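# Review: The Gronska Processional Lamp Set

Reviewed for the parish resources bulletin, 2024-01-14

The Gronska lamp set is sold to congregations that hold outdoor processions after dark and want a steady light without open flame. It consists of two tall lamps on poles, six hand lamps, a charging rack and a printed guide to care and cleaning. Our worship office bought one set last spring and used it through the summer festival in July, the Advent vigils and the Epiphany walk. The findings that follow are drawn from those occasions.

## Appearance and fittings

The pole lamps are the strongest part of the set. The brass finish is restrained, the glass is slightly frosted, and the light has a warm tone that sits well beside beeswax candles. Members of the altar guild who had expected something closer to a camping lantern were satisfied with the result. The hand lamps are plainer. They are made of the same metal, but the seams are visible at close range and two of ours arrived with rough edges at the base. Junden, the distributor, replaced both without charge after a single letter.

Each pole comes in three sections that screw together. The joints held firm throughout the July procession, which covers the full length of the parish boundary and takes most of an evening. The threads should be wiped before assembly – grit from the churchyard path lodged in one of them and made it difficult to separate afterward.

## Use in worship

Brightness can be set at three levels. The lowest is suitable for a vigil in a darkened nave and does not distract from the paschal candle or the Advent wreath. The middle level was used for all outdoor walking. The highest is too harsh for liturgical use, although stewards found it helpful when the road was being cleared at the end.

Weight is a more serious matter. A pole lamp is comfortable for an adult server, but younger servers tired before the second station and had to be relieved. Parishes that depend on children to lead the procession should plan for a change of bearers, or should use the hand lamps at the front and place the poles farther back.
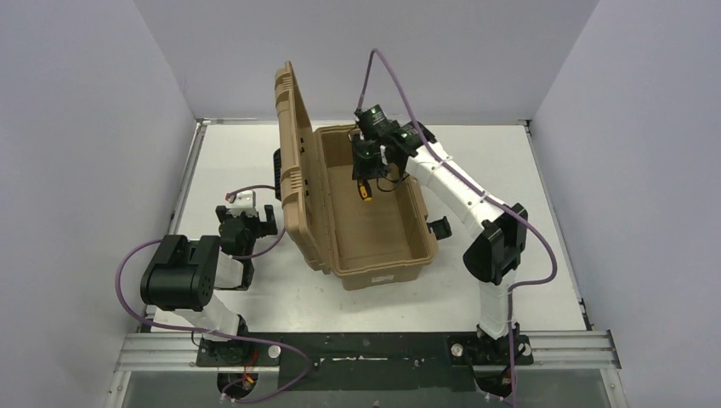 Battery life was better than the guide promises. At the middle level, the pole lamps lasted the entire festival evening and were still lit when the relics had been returned to the side chapel. The hand lamps ran down sooner, and one went out during the closing litany. The charging rack takes all eight lamps at once, but it has no indicator for individual lamps, and a poor connection is easily missed until the next morning.

## Comparison with other sets

The office also examined the Hokemero festival lamps, lent to us by a neighboring congregation. These are lighter and cost less, and the poles telescope instead of screwing together. The finish is painted, however, and had begun to chip at the collar. The light is also noticeably colder. For a parish with one procession a year the Hokemero lamps may be sufficient.

The Stöckli pattern is no longer in production. Congregations that already own a set can still obtain glass from Junden under part number 404, and repair is to be preferred where the poles are sound.

## Cost and ordering

The full Gronska set was priced at $1,000 when ours was ordered. Additional hand lamps are $93 each, which is high for an item of this quality. Delivery took 23 days. Orders intended for Holy Week should be placed before Lent begins.

## Recommendation

The set is recommended for parishes that hold several evening processions each year and have adult servers available to carry the poles. It is recommended with reservations for smaller congregations, which may wish to ask Junden whether the pole lamps can be bought separately. The guide prohibits the use of metal polish on the brass finish, and sacristans should be told of this before the lamps are first cleaned. A soft dry cloth has been adequate so far.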